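Speaker notes, bedroom reset talk, evening slot

Right, hello. Wait for the chairs to stop scraping. Say thanks to Cormac Gallagher for the room and the biscuits, and mention the fire door.

Start with my own bed, I think, because everyone laughs at that. I used to make it with everything still on it! Cushion, soft toys, tissues, odd bits of cloth, the lot, and then I'd pull the duvet over and call it done. Ask for hands up: who does the same? (Usually half the room. Leave a gap.)

Then the clearing order. Small things first, always. Packets of tissues, hankies, hair bands, the stuff that slides down the side of the mattress and turns up in December. I keep a shoebox by the door and it all goes in there, and I don't sort any of it until the bed is bare. Fiachra Cronin does it the other way round, big things first, and we've argued over this for years. Let him heckle if he's in.

Soft toys next. Please don't tell people to throw them out, I got such a telling-off in Filer for that! Say pick the ones that live on the bed and find a shelf for the rest. Long curved cushions are a pain, they won't stack and they won't fold, so I stand mine on end behind the door.

Sheet last. Shake it out of the window if the neighbours aren't sitting underneath (tell the Vovard story, keep it short, skip the bit with the cat). Stripes are handy by the way, you can see straight off when the sheet's on crooked.

Handouts: 80 printed, 58 booked, so take two if you've got a sister like mine.

Slide stays up for the next part.
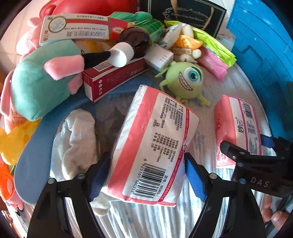 So, tissues. I buy the soft packs in plastic wrap now because they squash into a drawer and boxes don't. One by the bed, one spare, and the spare does NOT live on the bed, I'm looking at myself here. Ask where people keep theirs, take three or four answers, then over to Cormac for the raffle.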